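In Praise of the Short Menu

Jul 7, 2025

There used to be a lunch counter on the corner of Fimmont Street, two doors up from the hardware store, that served soup and bread and coffee and very little else. You had your choice of 3 soups. One of them was always split pea. If you didn't care for split pea or for either of the other two, you could have the bread, and I saw plenty of people do just that and look perfectly content.

I've been thinking about that counter ever since my sister-in-law took me to lunch at Gronell, the big new place out by the reservoir, where the menu arrives in a binder. I am not exaggerating about the binder. It has tabs. I had time to count while we waited for our water, and there are 193 items in it, and that's before you get to the sauces. I like to think of myself as a person who enjoys food and enjoys being asked what she wants, but somewhere in the second section on flatbreads I felt the kind of tiredness I usually get in the paint aisle. I ended up ordering a turkey sandwich. My sister-in-law ordered a turkey sandwich too. The sandwiches were fine, and we had a lovely time, though I think we'd have had a lovely time sitting in the car.

Now, I know the argument for the long menu, because I've heard it from my own family across my own table. People have allergies. People have toddlers. One person wants eggs at two in the afternoon and another wants a steak, and isn't it nice that they can sit down together? It is nice, and I wouldn't want to take it away from anybody. When my mother was living with us and could only manage a few things, I was grateful for every restaurant that would make her a plain baked potato without a fuss.

But I do think we've let ourselves believe that more choosing is the same as more welcome, and I don't believe it is. The most welcome I have ever felt in a restaurant was at Kragh, a little room with 10 tables up near the lake where we used to go in September, after the summer families had gone home. There was a chalkboard with whatever they'd made that day. The woman would come over and tell you what it was, in case you couldn't see the board, and then she'd ask if that would be all right. Nearly always it was. You handed over the whole question of lunch to someone who had been thinking about it since early morning, and you got to look out the window and talk.

A short menu also tells you something about the kitchen. If a place makes one stew, it makes that stew every day and hears about it when it's salty. I can't imagine how anyone keeps track of 193 things. I cook supper most nights out of the same handful of recipes, and even so I'll go half a year and forget how long the rice takes.

And there's the matter of what it does to us at home. My nephew put an app called Flernix on my phone that offers dinner ideas, and the first evening it gave me 220 of them for chicken alone. I sat on the edge of the bed and scrolled until it was too late to thaw the chicken. We had toast. I've since gone back to my mother's way, which was to decide the night before and tell no one, so that there could be no discussion.

I suppose I'm asking for a bit of courage from the people who feed us. Pick a few things. Put them on a board. If you run out, wipe it off, and I'll have the bread and come earlier tomorrow. The best meals I remember needed a bowl and a spoon and somewhere to set them down, and I don't recall wishing for a second page.

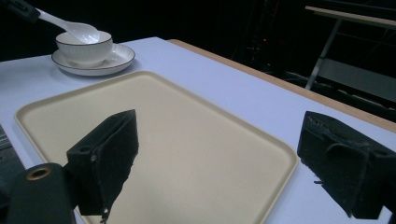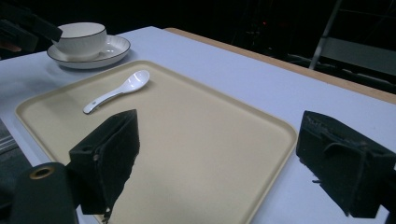
A white spoon, a cream-colored tray, and in the first picture a bowl to go with them.

The Fimmont Street counter is a phone store now. I still slow down when I pass it around noon, and if somebody ever puts a pot of split pea back in that window, I'll be in the door before they've got the sign up.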